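Thursday, December 13, 2018

Started at eight with the comparison runs. Two gripper models on the same pair of simulated arms: the Konis parallel jaw, which we have had since October, and the Aklow multi-finger hand, which Shinji finished importing yesterday. Same controller for both, same table, same objects, same camera above. The aim is to settle which one we put money into before the Oder rig is booked.

First hour lost to the Aklow collision meshes. The finger segments were loaded as convex hulls, so the gaps at the joints had been filled in and the hand was pushing things away before it touched them. Swapped in the decomposed meshes, 9 parts per finger. Step time went up but stayed usable. Physics at 2 ms, controller at half that rate.

Baseline with the Konis jaw: 271 trials, random start poses, one target at a time. The pan handle was easy. The jaw closes across it, the friction cone is generous, and the only failures were approaches where the wrist hit its limit before the jaw was square to the handle. The cutting board is harder. Lying flat it offers no edge the jaw can get under, so the planner has to slide it to the edge of the table or use the rounded end as a lever. It chose the slide nearly every time. The bagel is hard in a different way. It is low, sits on the board, and any downward error in the approach drives the fingertip into the board and not into the bread.

Changed over to the Aklow before lunch. Joint gains as supplied were far too stiff. On contact the fingers rang, and the contact solver returned forces that no real motor could produce. Halved the proportional gain, then halved it again, and raised damping until the ringing stopped. Wrote the values on the whiteboard and in the config, in that order, and then found they disagreed. The config is the right one.

Ran the bagel task by hand from the console for the afternoon, stepping the right arm in and leaving the left one parked on its own side of the table. I wanted to see the contact point before letting the planner loose on it.

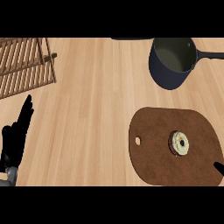

Akihiko Tamura replied under the log before I had written up the numbers. He thinks the overhead camera is flattering the Aklow: from up there a fingertip can look level with the bread when it is well above it, and I should be reading the depth channel before I call anything a contact. He also wants the board's friction lowered, as he considers the present value closer to rubber than to any kitchen board he has used.

He is right about depth. I had been going by the rendered view and the tip position together, and the tip position is reported at the last joint, not at the pad. The offset is small but on a target this low it matters. Added a pad frame to the hand model and logged from that instead. Four earlier entries marked as contact are now marked as unknown. I have left the friction alone until the comparison is finished, otherwise the Konis baseline has to be run again as well.

With the pad frame in, the Aklow approach is better behaved than I expected. Coming in low and at a slant, one finger can reach the side of the bagel without the rest of the hand fouling the board. The Konis jaw has to come down more or less vertically and needs clearance on both sides. On the pan handle the order is reversed: the Aklow wraps round it well enough but takes much longer to settle, and the planner wastes time on finger postures that differ by almost nothing.

Tipene Paewai asked for memory figures. The full batch with the Aklow peaks at 2,256 MB, mostly meshes. Acceptable.

Batch queued for tonight, both hands, both arms active, seed fixed. Depth saved for every step this time. To do tomorrow: wrist limits on the left arm, which still has the old Marín values, and ask Shinji where the thumb inertia came from. It looks like a unit error.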